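Hurham front loader, silver: laundry room review

Bought in September from Dernico and run on a 60-minute cycle, mostly mixed darks. The room is carpeted, so I checked the level after 10 loads. No drift. 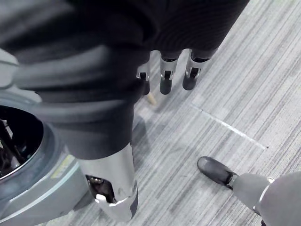 Carpet in the laundry area.

Door swings well clear. The brushed-metal top marks easily and shows dust. I sort into a white plastic tray with a ribbed floor, set on a chair.

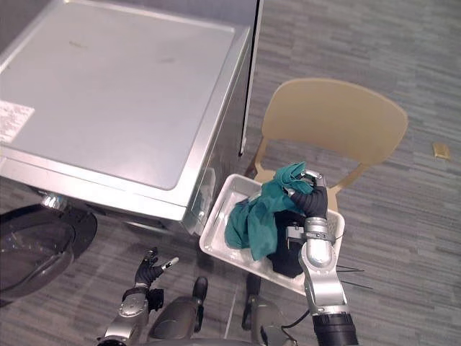 Spin noise is moderate. The lint filter is stiff to open. 4 out of 5.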